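Evening kitchen helpers wanted, Tistby

Posted 6/22/26

Goodall supper room needs people for evenings, now through the end of October. Cooking for a crowd, serving, dishes. No experience needed for serving or dishes. Cooks – please have done at least one season somewhere busy.

Shifts start at 5, done when the floor is mopped. Usually two a week, more if you want them. Paid every other week, plus a share of tips. Meal included. Aprons we have, shoes you bring, closed toe, no exceptions.

You should be ok with stairs (pantry is in the basement) and with heat. Spanish or Polish a plus. Under 18 needs a signed form from a parent, pick one up at the side door on Virko Street.

Bus 17 stops out front but the last one back to Plostavberg leaves early, so check the timetabel before you say yes to closing shifts. Parking behind the bakery, not in front of it.

To apply: short note with your name, phone, which evenings you can do. No resume needed. Drop it in the box or call ext. 478 and ask for Mervyn Whitlock. Mornings best. If you get the machine leave a message – we do call back, just not allways same day.

Trial shift is paid. Want everyone picked by the end of next week.

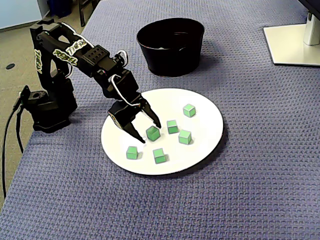

Dorota: Is the dish shift still open if I can only do one evening a week? I called this morning and left my number. Also does the bus run later in October or is it the same schedule?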